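Trays first: a table stylist on setting up for guests

The owner of Zuvomance sets tables for a living, mostly for small lunches in private homes. She started the business in July with 11 trays, a box of mixed flatware and a car. We talked at her work table about what she puts down first, what she leaves off, and why she keeps going back to wood grain.

"I start with the tray," she said. "People think of it as the thing you carry the food in on. I leave it on the table and build the place around it."

She likes a tray with a low rim and rounded corners, big enough to take a fork and a small dish without crowding. Color matters more to her than price. The honey and orange-brown shades go with nearly any food, she said, and they warm up a plain table.

"With a wood-look tray I want a wood handle on the fork. An all-steel fork looks like it came from another drawer. The handle can be darker than the tray. I prefer it a bit darker." 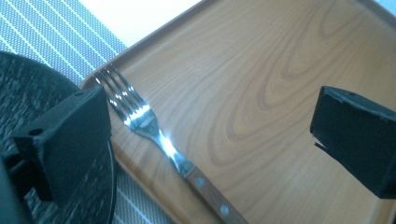

On bare tables

Not every client wants a cloth or a mat. For those jobs she sets the tray straight on the tabletop and leaves a lot of space next to it.

"A white table is fine bare. You get the edge of the tray, you get the grain, and you can stop there. I had a client ask me up to 5 times if I was finished. I was finished."

She turns the tray until she likes the way the grain runs. On the ones with a strong pattern of ovals, she decides which end should face the guest before anything else goes down. 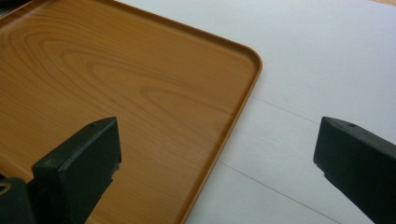 Page last changed: 21 January 2020

She doesn't mind a printed grain. Real wood trays need more care than most of her clients will give them, and she has stopped arguing about it.

"If it goes through a lunch and wipes clean, I'm happy. I look at the rim more than the finish. A rim with a chip in it comes off the table."

Her stock list is kept in Jurnley, a tracking app, and it now runs to 1,881 pieces, forks and napkin rings included. She buys most of the trays from Tidico, a housewares seller, and returns the ones with uneven corners. 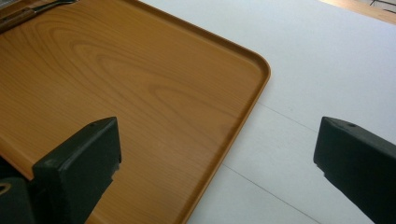

Wood-grain tray on a white tabletop, with its raised rim and rounded corner.

Mats and dark plates

For a fuller setting she adds a striped placemat and a round plate. The mats she uses most are woven, with wide grayish stripes and thinner white ones between them. She called the pattern quiet enough to go under a busy tray.

The plate is usually black. She said she came to that slowly — her first sets were all white, and on a pale table they got lost.

"Black next to orange wood, that works every time. I put them close. If there's a big gap, it looks like two different meals."

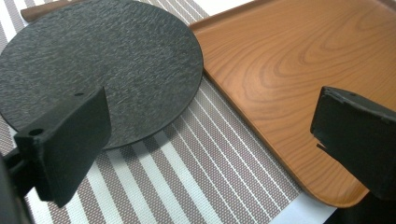
She lets the tray sit at an angle when the table is small, and she doesn't line everything up with the stripes. A client at Shetty, a guest house, once straightened every tray after she left. She saw it when she came back for her things.

"It was all right," she said. "It was their lunch."

She allows 2 hours for a job, including the drive. The next thing she wants to buy is a set of smaller trays for bread, in the same color if she can find it.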